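Trainee Florist (two posts)
Pakzad Flowers, Wemthorpe and Greltstead

Pakzad Flowers invites applications for two trainee florist posts, one at our Wemthorpe shop and one at the workroom in Greltstead. Both posts are full time and permanent, subject to a probation period. No earlier experience of floristry is required, although applicants should be able to show an interest in plants, design or a related craft.

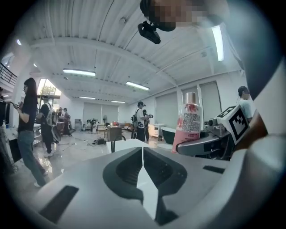

Trainees work under the supervision of a senior florist and follow a set programme of training, with paid time for study. The programme covers the care and conditioning of cut flowers, hand-tied bouquets, funeral and wedding work, and the taking of orders by telephone and in person. Progress is reviewed at regular meetings with the supervising florist.

Main duties

Preparing stems on delivery and keeping the cold room in good order
Making up bouquets and arrangements to the customer's order
Writing message cards accurately and checking delivery addresses
Serving customers at the counter with courtesy, including the recently bereaved
Keeping the shop floor, buckets and benches clean
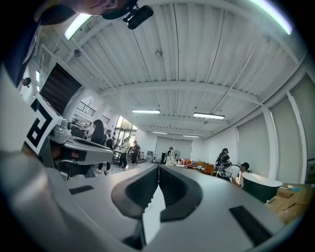

Nasrin Rashti
Head of Training, Pakzad Flowers

Applicants should note that the work is physical. It involves standing for much of the day, lifting full buckets and working in cool rooms. Starts are early, and trainees are expected to work on Saturdays by rota. Additional hours before the main flower-giving dates are paid at the overtime rate. Protective gloves and aprons are supplied.

Selection

Shortlisted applicants will be invited to a short interview and a practical exercise at Greltstead. The exercise is a small table arrangement made from materials we provide, and previous training gives no advantage in it. Assessors look for a sense of proportion and colour and for care in handling. Any clean vessel may be used, and a plain cup in clear pink plastic, such as the one lying on its side by the white bathtub, would be as acceptable as a glass vase. Applicants may bring their own scissors if they prefer.
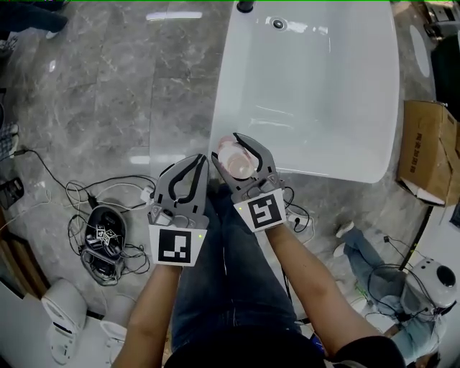 Terms of employment are the same at both sites. Trainees receive paid annual leave, a staff discount on flowers and plants, and membership of the company pension scheme. Travel between Wemthorpe and Greltstead on company business is repaid. Uniform is provided, but trainees supply their own trousers, and blue denim jeans like the pair seen here are acceptable in the workroom. Plain black trousers are worn at the shop counter.

How to apply

Please send a letter of application and a current CV to Barbara Żak, Staff Office, Pakzad Flowers, Greltstead. The letter should state which of the two sites is preferred and give the names of two referees. Applications must be received by 24 July 2026.

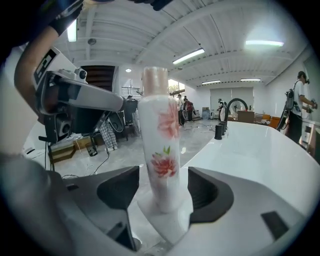
Informal enquiries about the Wemthorpe post may be made to the shop manager, Heino Siliņa. Applicants who need any adjustment for the interview or the practical exercise are asked to say so in their letter.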